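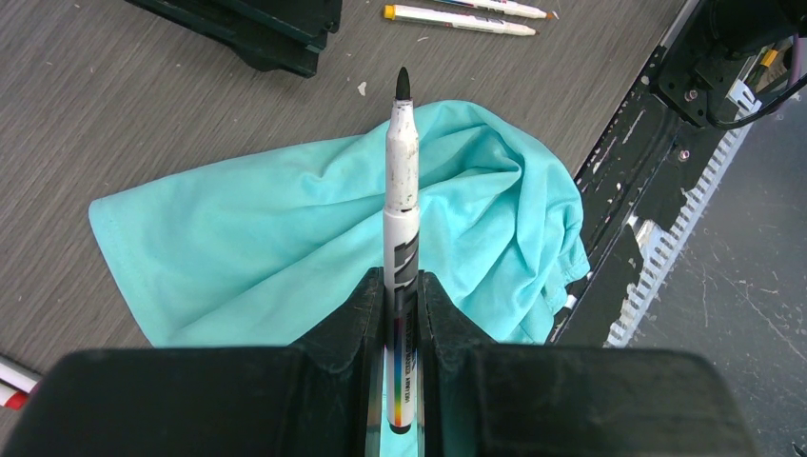
I go through paint markers the way other people go through gum, so when Requena moved and left me without an art store, I ordered the Nerkmont set and figured I'd live with whatever showed up. That was back in April. I've used them since on plant labels, storage bins, two flower pots and the inside of a closet door (long story, my sister's idea). The white one gets the most work by far, and you can tell from the gray smudges and dark marks all over the upper half of the barrel. It has that black cone tip sitting in a narrow white nozzle, and I keep a teal cloth bunched up on the table to wipe it on. Any old soft rag will do, but please don't use paper towel, it leaves fuzz on the tip and then you get hairy letters!

So, the ink. I love it. It goes on a little thin and you think, oh no, and then you give it a minute and go over it again and it's a good solid line. On terracotta I needed 2 coats, on plastic just one. My Sunton markers were brighter on the first pass but they blobbed at the start of every stroke, and I was forever dabbing at them. These hardly ever do that, except right after shaking.

What I don't love is the barrel. It picks up every bit of dirt from your fingers and rubbing alcohol only gets some of it off. It's also slippery if you've had hand cream on, so maybe that one's on me. And the caps are tight, really tight, my neighbor Iveta Vlček borrowed one for jam jars and came back over to ask me to open it for her.

I paid $22 for the set, and the Amska ones everybody raves about are $39. I tried a friend's Amska for an afternoon and sure, the tip is firmer and the lines are crisper, and if you do tiny lettering I'd go for those. For bins and pots and labels I can't see spending the extra.

One more thing, store them flat! I had mine standing in a mug for the first few weeks and the blue got so stubborn I nearly threw it out. A good long shake and some scribbling on cardboard brought it back.

I'd buy them again, 4 stars, would be 5 with a barrel that wiped clean.

2 min read

Contact | Copyright, all rights reserved | Back to top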